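Skereck cell check, key hanging task
May 20, 2020. Checked by Siobhán Mac Carthaigh

Stop button: OK.
Cable slack, both arms: marked OK by Lebrun. I'd like to see that at full reach.
Grip force: FAIL. 2 drops in 12 runs. Log says "operator error" – I doubt it.
Hooks: tape only, no load rating given.

Stool and hook board:

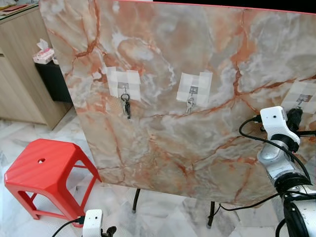
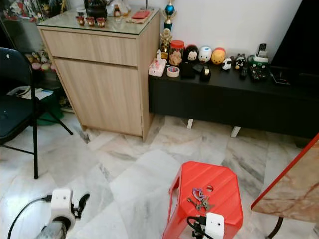

Grornetti says the new finger pads fix the drops. No test data came with them. Hold at low speed until 6 clean runs are logged.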